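Ticket 1569: desktop powers on, no display
Site: Dakby office, bench 2
Opened: 29 Aug 2024
Status: open, waiting on part

User reports the tower starts, the fans spin up to full speed and the monitor stays on "no signal." It had been shutting itself down under load since July. Same monitor and cable work fine with another machine, so I brought the tower to the bench.

Power cord off, side panel off, case laid flat.

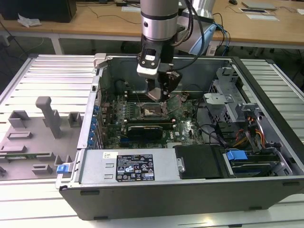 Held the power button for a few seconds with the cord out before touching the board. Checked the drive and power cables by hand and found none loose. Tried one memory stick at a time, then a known good stick from the Bretholm spares box. No change with any of them.

Pulled the graphics card and ran the monitor off the onboard port. Still no signal, so I put the card back in its slot. The supply tested within range on all rails. That left the processor, the socket or the board.

Took off the cooler. The old paste was dry and had pulled away on one side. Lifted the lever and took the processor out. 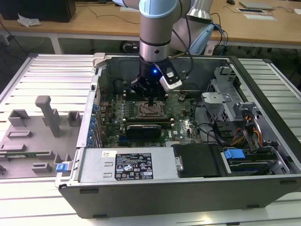 **Socket and processor**

- Cleaned the processor with wipes, no marks on the contacts.
- Went over the socket pins with the magnifier. Two near one corner look low compared with their neighbors. I have not tried to straighten them.
- Asset list says the board was swapped under work order 344 by MacAulay. No notes on that job about the socket.

Leave the socket alone until the cover arrives. Nothing gets set down on the board in the meantime, and the screws stay in the labeled cup. 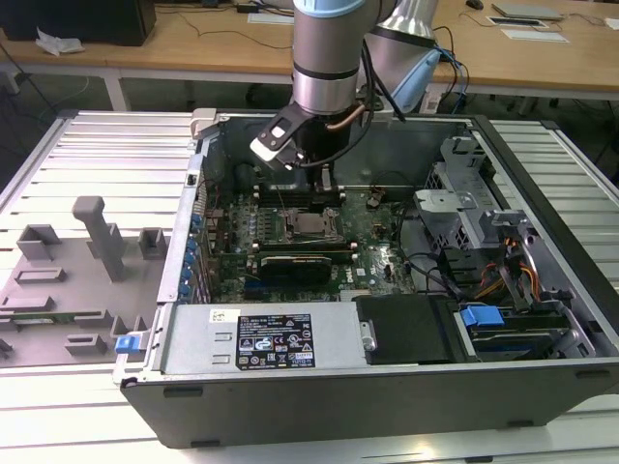
**Next steps**

1. Fit the socket cover when it comes in.
2. Order a replacement board, same model. Quote is $168.
3. Test the processor in the Potus spare tower before fitting it to the new board.
4. Fresh paste, refit cooler, run the load test for 50 minutes.
5. Return to user and close.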